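**FOR IMMEDIATE RELEASE**
2023-04-18

# Student robotics club to show its two-handed ball task at spring open house

The robotics club at Hubmann College will present its Rondodon project to the public at the college's spring open house at the end of April. Rondodon is a student project in which a two-armed robot learns small table tasks from recordings of people doing them. The club's members have spent the past two semesters making those recordings themselves, with a hand-held gripper in each hand.

The task they have worked on longest is a plain one. A ball has to be picked up from the table and set down in a small metal container, gently enough that the container stays where it is. The members do this with the grippers, the cameras and sensors save what happened, and the saved run goes into a set the club calls Pita. The set now holds 1227 runs. That figure counts only the runs that passed review. A run is thrown out if the ball leaves the table, if one of the cameras stops, or if the person doing it starts over halfway through.

Students work over a white board laid on the lab table, with metal rails on either side. Both grippers are wired, and new members spend part of their first day learning to move without pulling on the cables.

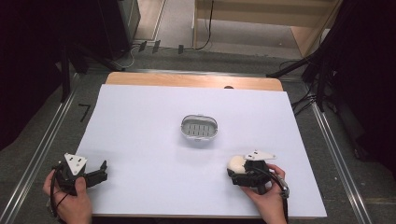 Seraina Reisinger says the hard part for most new members is giving up their own fingers. They know how to pick up a ball, she says, and for the first hour they keep trying to turn their wrists in ways that the robot's arms can't copy. After a few sessions they slow down and begin to plan the approach before they move.

The club meets twice a week during the semester. A recording session lasts 90 minutes and is run by students from start to finish. One member records, one watches the screens, and one writes the log. They trade places during the session so that everyone gets time with the grippers and no one's arms get too tired. The log is kept on paper and typed up afterward. It lists who recorded, which gripper pads were fitted, where the container was placed on the board, and anything odd that came up.

Those notes have turned out to be worth the trouble. Last fall the robot trained on the club's early recordings kept reaching too far to one side. The students first blamed the training code and spent most of a week reading through it. The cause was in the log. Nearly all the early runs had been recorded with the container in the same spot, and the robot had learned the spot better than it had learned the container. The club now changes the starting layout between runs, using a printed card that is drawn from a pile.

## From recording to robot

Rondodon has three groups, and members may belong to more than one. The recording group makes the runs. The hardware group looks after the grippers and builds spare parts. The training group takes the finished set and uses it to teach Zulon, the club's two-armed robot, which stands in a separate room down the hall from the recording table.

Zulon was put together by an earlier group of students and has been rebuilt since then. Its arms are slow and its reach is short, and the club has chosen its tasks with that in mind. The pads on Zulon's fingers are made to the same drawing as the pads on the hand-held grippers. A recording made with one shape of finger is of little use to a robot with another, so when the hardware group changes the drawing, it changes both.

Each hand-held gripper carries its own camera, which looks out past the fingers. The training group uses this view more than any other, and much of the review work consists of watching it at half speed. The start of each run gets special attention. Both fingers should be in view and open, with nothing held, before the student goes for the ball.

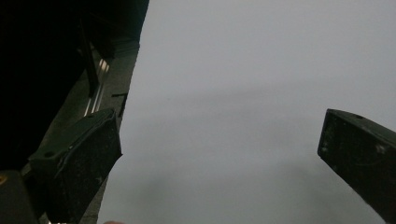

One second-year member remarked that reviewing had taught her more than recording did. From behind the gripper everything feels smooth, she said, but on the screen she could see herself drift, stop and correct, and she went back to the table knowing what to fix.

The members don't try to make every run perfect. A set made up only of clean, straight moves leaves the robot with no idea of what to do when it arrives a little off. For that reason the club keeps runs in which the student approaches badly and then recovers, as long as the recovery is calm and the ball ends up where it should. The reviewers mark these with a letter in the log so that the training group can choose how many of them to use.

The course credit attached to Rondodon is small, and the club is open to students from any department. This year's members include students from nursing, accounting and graphic design as well as from the engineering programs. No one is asked to know how to program before joining. Members who want to learn can sit in with the training group, and several have moved over from recording during the year.

## Parts, pads and repairs

The hardware group has had a busy spring. Its main job has been to find out how long a set of finger pads can be used before it needs to be replaced, a question that came up when the training group noticed that newer recordings showed the ball slipping more often than older ones. The group began keeping a record of pad use and now checks every pair at the start of the week.

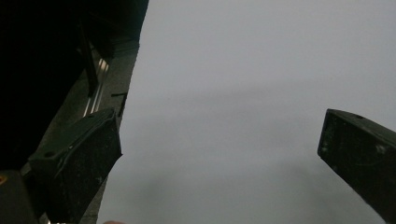 Wear on the pads is hard to judge by feel, and the hardware group has settled on checking it by eye, using the gripper's own camera view. Dust is the easier thing to deal with, and a dry cloth takes care of it. Scuffs are different. With the fingers wide apart and nothing between them, as they are here, the small pale specks and a whitish scuff on the side of the right finger show up well against the dark surface, and the group looks for marks of this kind when it decides which pads to clean and which to keep an eye on. Pads that have lost their grip are pulled and kept in a labeled bag, and the group plans to measure them over the summer.

Cables were the other main problem. The connectors on the grippers took more bending than they were made for, and in the winter the club lost a number of sessions to loose contacts. The group tried tape, then cable ties, and finally changed the way the cable leaves the grip. The new way gives it a longer, softer bend. There have been fewer dropped recordings since the change, though the members would like to see another semester go by before they call it solved.

The club also rewrote its safety sheet. The old one was written for Zulon and said very little about the recording table. The new one covers breaks, how to put a gripper down, and what to do with long sleeves. It is a single page and is read out loud at the first session of each semester.

## What visitors will see

At the open house, the club will run Zulon on the ball task throughout the afternoon. Each attempt is limited to 60 seconds, after which a member resets the table and the robot tries again. Visitors should expect to see misses. The robot still has trouble when the ball starts close to the edge of the board, and it sometimes closes its fingers early. The members have decided to leave those starting positions in the demonstration — they would like people to see what the robot can do at this stage and where it still falls short.

There will also be a recording table where visitors can try the grippers. Runs made by visitors will be reviewed in the same way as those made by members, and visitors who agree to it can have their runs added to Pita. No names are kept with the recordings. Children are welcome at the table with an adult, and the club will have a low platform for those who can't reach.

A short talk will be given by the training group in the classroom next to the lab. It covers how a run is recorded, what the reviewers look for, and what went wrong last fall with the container. The talk is meant for a general audience and will be given 2 times, once in the early afternoon and once before closing. 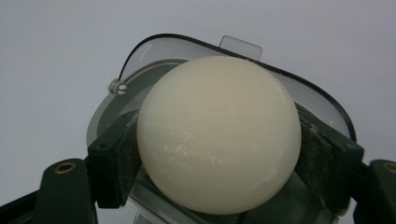 After the open house, the club will go back to recording. The next task on its list is harder. One gripper will have to hold the container steady while the other places the ball, and then the two will have to move it together to a new place on the board. Members have made a few practice runs, and the reviewers are still arguing about what should count as a pass. A first set is planned for the fall semester.

The club intends to write up its recording rules and its log sheet over the summer and make both available to other student clubs that ask for them. The rules fit on a few pages and cover layout cards, review marks and pad checks. The recordings themselves will stay with the college for now, until the members have agreed on how to share them.

Students who want to join Rondodon in the fall can sign up at the open house or stop by the lab during any recording session before the semester ends. New members begin with a practice session that isn't recorded and are paired with a current member until they feel ready to work at the table on their own.

## About Rondodon

Rondodon is a student robotics project at Hubmann College. Its members record two-handed table tasks, review the recordings, and use them to train Zulon, a robot built and maintained by students. The project meets during the fall and spring semesters and is open to all enrolled students.

**Press contact:** Seraina Reisinger, Rondodon, Hubmann College

Reporters who would like to visit the lab before the open house are asked to get in touch a day ahead so that a time can be set between recording sessions.

###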